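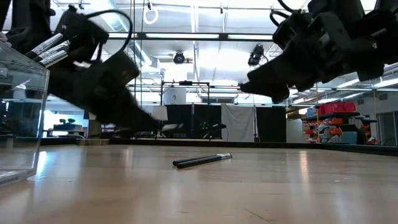 Date: 26/10/2018
From: Ratih Kwok
To: Clillel court watchers
Subject: Re: Mathias verdict, what comes next

I was in the courtroom for the reading, so I can answer most of what was asked on the list last night. Quoting the part I'm replying to:

> Does anyone know if he was found guilty on every count? The radio
> only said "convicted." Also, is he in custody or did he go home?
> My mother lost 800 dollars to him and would like to know if she
> needs to do anything before sentencing.

Not every count. The jury found Mathias guilty of mail fraud and of theft by deception. They found him not guilty of witness tampering. The foreperson read all of it in a flat voice and it was over fast. He looked at the table the whole time.

He is in custody. His lawyer asked for the bond to stay in place until sentencing and the judge said no. The prosecutor had brought up the cash withdrawals again, the ones made in the week after the Pindent office closed.

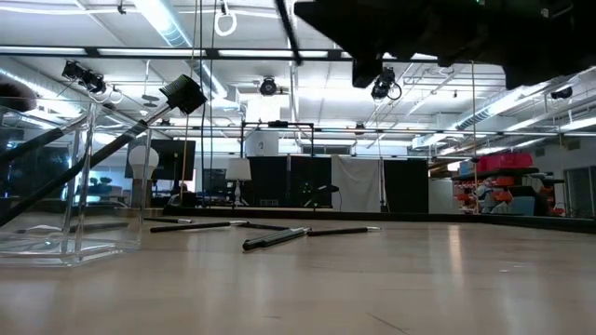
Black rods and a clear acrylic box.

Sentencing is set for November. I don't have the exact date because the clerk was still working it out when I left. The probation office has to finish its report first.

On your mother: she should have a letter with a victim number on it. The state's list has 2,051 names, and most of those people paid Pindent less than 1,000 dollars each, so she is in the same position as a lot of others. If no letter came, call the victim services desk at the Emilton courthouse and ask for the restitution form. Send copies of the checks and keep the originals.

She can also write a statement to the judge. One page is fine. It does not have to be typed.

The defense says it will appeal. The form asks for a reply within 90 days of the letter, and the woman at the desk told me not to wait for the appeal before sending it in.

I plan to go to the sentencing and will post when I have the date.

Ratih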